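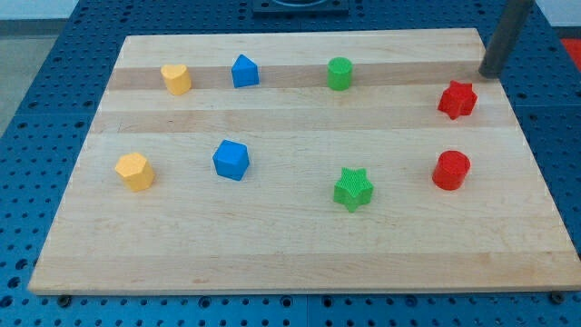
Kukau 形状块与摆放记录
说明文件

目录
一、概述
二、内容清单
三、形状块
四、颜色
五、底板与台面
六、摆放方式
七、记录表的字段
八、记录是怎样做的
九、清点、存放与清洁
十、已知问题
十一、适合与不适合的用途
十二、修改记录
十三、常见疑问
十四、使用许可与反馈

一、概述

Kukau 是一套小号的彩色形状块，连同一份摆放记录。形状块用来在桌上摆放、分类、配对和收拾，记录表写的是每一次摆放用了哪些块、放在什么底板上、按什么规则排列，以及收拾时按什么顺序放回盒里。

最早做这套东西是为了 Kauppinen 活动室的桌面游戏。活动室原来的积木大小不一，颜色也对不上，想摆一个“同色上下对齐”的题目常常凑不齐。后来重新做了一批，形状和颜色都固定下来，顺手把摆过的题目记在表里，表越来越长，就整理成了现在的样子。

本文件说明形状块有哪些、表里每一列是什么意思、哪些地方记得不够好。只想拿几块来摆的人看第三节和第六节即可，要用记录表的人请把第七节和第十节也看完。

二、内容清单

发布包里有以下内容：

说明文件，即本文。
形状表，列出全部形状的名称、别名和容易混淆的对象。
颜色表，列出四种颜色的名称和代码。
底板表，列出使用过的底板和台面。
摆放记录甲，共 979 条，全部是按规则排列的摆放。
摆放记录乙，共 1139 条，是没有规定排列的自由摆放。
收拾顺序表，与甲、乙两份记录用编号对应。
题目卡，可以打印出来裁开使用。

甲、乙两份记录的列名相同，可以直接上下拼在一起。编号从 2000 开始，甲在前，乙接着往后排。2000 以前的编号属于旧积木，旧积木的记录没有放进来。

所有表格都是纯文本，用制表符分隔，编码为 UTF-8。题目卡另有一份黑白版，颜色用字写出。

三、形状块

全套有 12 种形状，每种形状都有四种颜色。各形状的名称和写法如下，括号里是记录表中用的代码。

心形（xin）。顶面是圆润的心形轮廓，上方有一个浅凹口。摆放时凹口朝哪边要另记，见第七节的“朝向”。

三角（sanjiao）。上缘收尖，像屋顶，有人叫它“小房子”。表里统一写三角，“小房子”只在别名一列出现。

圆柱（yuanzhu）。矮圆柱，顶面平。立放时没有朝向可记，这一列填“无”。

五角星（xing）。五个角等长，厚度与其他块一致。

六边（liubian）。六边形顶面，侧面是六个平面。远看容易和圆柱弄混，黄色的尤其如此。

方块（fang）。正方形顶面。

长方（changfang）。长条形，横放和竖放分开记。

十字（shizi）。四臂等长。

月牙（yueya）。弯的一侧为背，记朝向时以背为准。

半圆（banyuan）。平的一侧为底。

椭圆（tuoyuan）。长轴方向记入朝向。

梯形（tixing）。宽边为底。

形状块都是柱体，顶面和底面轮廓相同，所以可以平放在桌面上，也可以叠起来。三角和五角星叠在最上面比较稳妥，压在下面时上层容易滑。我们的记录以单层为主，叠放的另有标记。

块的表面是哑光的，摸上去有细纹。不同批次的纹路略有差别，有的顶面能看到交叉的细线，有的侧面纹路更清楚。纹路不作为分类依据，表里也没有这一列。有人问过能不能按纹路区分批次，我们没有做过，手头的块早就混在一起了。

四、颜色

颜色有四种：黄、蓝、绿、红。代码分别是 y、b、g、r。

黄色偏浅，接近柠檬黄，放在浅色木板上对比不强，灯光偏暖时更明显。蓝色和红色在各种底板上都好认。绿色是草绿，放在绿色桌垫上不好认，所以绿色桌垫在底板表里标了“慎用”。

颜色表没有给出色值。同一种颜色的块在窗边和灯下看差别很大，写一个色值反而容易让人拿去做它做不了的事。需要色值的人请自己在固定光线下测量。

同一颜色内也有深浅差异。记录时一律归入四种颜色之一，不设“浅黄”“深黄”。如果一块褪色到分不清，就从盒里拿出来，不再使用。

五、底板与台面

形状块可以直接摆在桌面上，多数记录用了底板。底板限定了范围，收拾时也可以连板一起端走。

底板表里有下面几种：

拼条木砧板。浅色木条顺长边拼接，夹有颜色稍深的条带。条带可以当作现成的行线，两排摆法常用它。注意条带的间隔不均匀，不能当尺子用。

浅盘。四边有沿，适合小孩子用，块不会滚到地上。圆柱侧放时必须用浅盘或桌垫。

毛毡垫。块放上去不滑，声音小。

绿色桌垫。慎用，原因见上一节。

白纸。裁成与砧板同大，题目卡上的格子可以直接画在纸上。

台面另记一列。使用过的台面有木桌、带孔的金属台面和地垫。带孔的台面上不要直接放小块，小块的角容易卡在孔边，先铺底板再摆。金属台面上的砧板会移动，底下垫一小块防滑布就够了。

砧板用来摆形状块以后就不再拿去切菜。在厨房里做活动时请另备一块，背面写上名称。

六、摆放方式

甲表中的摆放按规则分类。规则名写在“规则”一列。

两排同色。前后各一排，每列上下两块同色，形状可以不同。颜色顺序从左到右读。常用的顺序是黄、蓝、绿、红，题目卡的第一张就是这个顺序。

两排同形。每列上下两块形状相同，颜色不同。比两排同色难一点，小孩子需要先认清形状。

单排交替。两种颜色或两种形状交替排列，可以留一个空位让人补。

按角数。从没有角的圆柱、椭圆开始，往右角数递增。心形放在哪里常有争论，我们的规定是不参加这一题。

四角。四块各放在底板一角，颜色各异，中间留空。

对称。以底板中线为轴，左右对应。月牙和梯形参加时，朝向也要对应。

配对。桌上放两组，一组摆好，另一组散放，由另一个人照着摆出同样的一排。摆好后以第一组为准记录。

分堆。没有行列，只要求同色或同形聚在一起。堆与堆之间至少隔开一块的宽度。

行列不要求用尺子对齐。一块稍微往前或往后，只要还看得出属于哪一排，就按那一排记。前排的块比后排的偏左一点、偏右一点，都算在同一列。早期有人严格要求对齐，结果摆一题花的时间太长，孩子们没有耐心，后来放宽了。

乙表中的自由摆放没有规则，“规则”一列填“自由”。自由摆放的人只被告知用哪些块和哪块底板，想怎么摆都行。有些摆得很像某条规则，仍然填“自由”，不补改。

七、记录表的字段

编号。从 2000 开始的整数，不重复。作废的编号不再使用，所以中间会有空号。

月份。只记月份，不记日子。

底板。填底板表中的名称。直接摆在台面上时填“无”。

台面。填木桌、金属孔台、地垫之一，其他情况写在备注里。

规则。见第六节。

位置。按行列写，行从后往前，列从左往右，都以坐在桌前的人看到的为准。后排最左写作“后一”，前排最左写作“前一”。没有行列的摆放填“堆”或“散”，并在备注里写大概位置。

形状。填形状代码。

颜色。填颜色代码。

朝向。填前、后、左、右、无，或者“斜”。心形以凹口所在的一侧为准，三角以尖的一侧为准，月牙以背为准，半圆以底为准。五角星不记朝向，填“无”。

叠放。单层填“否”，叠放填“是”，并在备注里从下往上写。

备注。自由填写。备注里不要写参加者的姓名，旧表里写过的已经删除。

一次摆放中每一块占一行，各行编号相同。前面给出的 979 条和 1139 条是按摆放计算的，表里的行数比这个多。统计之前请先按编号合并。

下面是一次两排同色摆放的写法，只列位置、形状、颜色三列：

后一 yueya y
后二 fang b
后三 tuoyuan g
后四 shizi r
前一 banyuan y
前二 changfang b
前三 tixing g
前四 yuanzhu r

八、记录是怎样做的

记录在 Kauppinen 活动室和 Hullance 的公共厨房两处进行。活动室的桌子靠窗，上午光线较亮。厨房那边地方小，常用砧板和浅盘，台面高一些，孩子要站在凳子上。

摆完以后先不动，由旁边的人照着填表，填完念一遍，摆的人对照着看。两个人意见不一致时以桌上的实物为准，重新填那一行。念完才收拾。

收拾顺序另外记。参加者把块放回盒里时，旁边的人按先后写下形状和颜色。一次抓起几块的写在同一格，用加号连接。收拾顺序表没有要求与摆放顺序相反，参加者怎么收就怎么记。

从六月起，收拾顺序表增加了“盒格”一列，写放进了盒子的哪一格。六月以前的这一列是空的，请不要理解为没有放进盒里。

录入时纸表和电子表各保留一份。电子表经过一次全面核对，改动主要是左右写反和六边误写为圆柱。纸表上字迹不清、核对时又对不上的，整次作废。

九、清点、存放与清洁

盒子按颜色分四格。每一格里形状不再细分，十二种形状混放就可以。也有人喜欢按形状分格，这样做两排同形时拿取方便，但是格子要多得多，盒子太大，放不进活动室的柜子。

每次用完对照盒盖内侧的清单看一遍。少了的块先在底板下面和桌缝里找。五角星和三角最容易掉进缝里。

清洁用温水和少量洗洁精，擦干后摊开晾。细纹里积了灰时用软毛刷刷。不要放进洗碗机，也不要放在暖气上烤，受热后底面会变形，立不稳。

边角有毛刺的块用细砂纸轻轻磨一下再用。五角星的尖角出厂时已经磨圆，磨过头的会显得像花形，记录时容易认错，所以点到为止。

形状块较小，不给会把东西放进嘴里的幼儿使用。活动结束后把盒盖扣紧。

十、已知问题

左右写反。有一部分纸表是坐在桌子对面的人填的，左右与规定相反。核对时改过，可能还有遗漏。对称摆放中的左右写反不影响结果，两排同色中的会把颜色顺序倒过来。如果发现顺序恰好是红、绿、蓝、黄，可以先怀疑是写反，但也有题目本来就要求倒序，请看备注。

六边与圆柱混淆。主要出现在黄色块上。乙表没有像甲表那样逐条复核，错得可能多一些。

颜色顺序不均匀。黄、蓝、绿、红的顺序用得太多，因为题目卡第一张就是它。做统计时要注意这一点。

底板不均匀。厨房的记录几乎都用砧板或浅盘，活动室的多用毛毡垫和白纸。底板和地点分不开，不能单独比较哪种底板更好摆。

朝向填写不一致。“斜”没有规定从多少角度算起，全凭填表的人判断。心形和三角的朝向相对可靠，椭圆的最不可靠。

叠放偏少。规则里没有叠放题，叠放大多来自自由摆放。

十一、适合与不适合的用途

适合用来出桌面题目、设计分类和配对练习、练习整理表格，或者作为小型的排列数据拿来画图。活动室里也有人用甲表教学生怎样合并多行记录，效果不错。

不适合用来评价参加者的能力。表里没有年龄，没有用时，也没有对错，同一个人可能出现多次，而且无法分辨。不适合用来测量精确位置，位置只到行列。不适合用来研究颜色偏好，颜色大多是题目规定的，自由摆放时给哪些块也由旁边的人决定。

十二、修改记录

第一版。只有甲表的一部分，没有朝向。

第二版。加入朝向和台面两列，形状代码改为拼音全拼。原来的单字母代码中，心形和星形用了同一个字母，已经全部改过。

第三版。加入乙表和收拾顺序表，删除备注中的姓名。

第四版，即本版。核对左右，增加黑白题目卡，底板表中把绿色桌垫改为慎用。加入与 Gurnier 盒子清单对应的格号，使用 Gurnier 四格盒的人可以直接对照，用别的盒子可以忽略。

十三、常见疑问

只有一部分形状，能用题目卡吗？
可以。两排同色每种颜色有两块就能摆，形状任选。两排同形至少要四种形状，每种两个颜色。题目卡背面写了需要的块。

可以换成自己的积木吗？
可以。厚度最好一致，否则摆在一起高低不齐，孩子会先按高矮分。记录时请另开一张表，不要续用这里的编号。

砧板上的深色条带一定要对准吗？
不用。条带只是方便看行，板子转个方向也能用。

为什么不记用时？
记过一段时间，摆的人总去看钟，后来取消了。

收拾顺序表里有些编号在摆放记录中找不到。
那些摆放作废了，收拾顺序没有跟着删。合并时以摆放记录为准。

能不能增加颜色？
目前不打算增加。四格盒已经放满，题目卡也是按四种颜色排的。

十四、使用许可与反馈

表格和题目卡可以复制、修改和打印，用于课堂、家庭或活动室均可，转发时请附上本说明文件。修改过的表格请在文件名里注明，免得与原表混在一起。

发现错误时，请写明编号、位置和您认为正确的写法。只写“颜色不对”我们没有办法查。纸表仍然保存在 Kauppinen 活动室的柜子里，可以查到的会查对后改正，并写进下一版的修改记录。

题目卡也接受投稿。请写清规则名、所需形状和颜色、底板，以及摆好以后每一块的位置，写法按第七节。图可以手画，能看清行列就行。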